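Rollville library to stay open later starting in March

ROLLVILLE — The public library on Pusham Road will stay open until 9 p.m. on four nights a week starting in March, the town council decided at its regular meeting.

The building now closes at 6 p.m. The longer hours will run through the end of June, when the council will look at attendance and decide whether to keep them. Morning hours will not change, and the library will still open at 10.

Library staff asked for the change after a survey last fall. The survey drew 701 replies, and 62 percent of the people who answered said they could not get to the library before closing time on a workday. Parents of school-age children and people who work at the Thorlacius cannery were the two groups most likely to say so.

The cannery's day shift ends at 5:30, and the drive into town takes a good part of what is left before the doors close. Several people wrote on their survey forms that they had stopped borrowing books altogether and only came in to use the printers.

The added hours will be paid for out of the town's general fund. Two part-time desk workers will be hired, and the library is taking applications now at the front desk.

Not every part of the library will be open late. The children's room will close at 7 p.m., and the local history collection will keep its current schedule. The reading room, the computers and the printers will be available until closing. The parking lot lights, which now switch off at 7 p.m., will be reset.

The council also agreed to let the library lend out its second meeting room in the evening. Groups can book it for up to two hours at no charge — the old rate was $14 — as long as the meeting is open to the public.

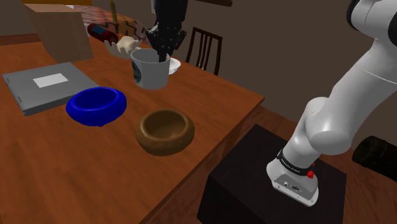
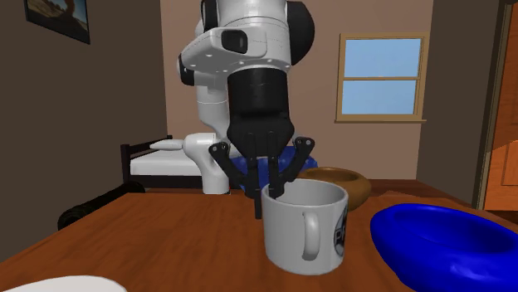
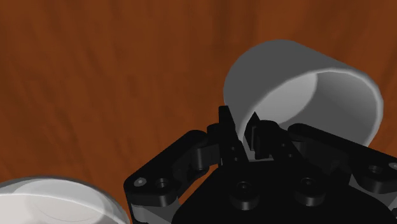
A mug or cup on a wooden table.

A request for a branch in Jirkerari was put off until the summer. Residents there now depend on the bookmobile, which stops outside the post office twice a month and carries 1000 titles. The council asked for a cost estimate before it takes the matter up again.

Library cards are free to anyone who lives or works in the town. Cards that have expired can be renewed at the desk or by phone.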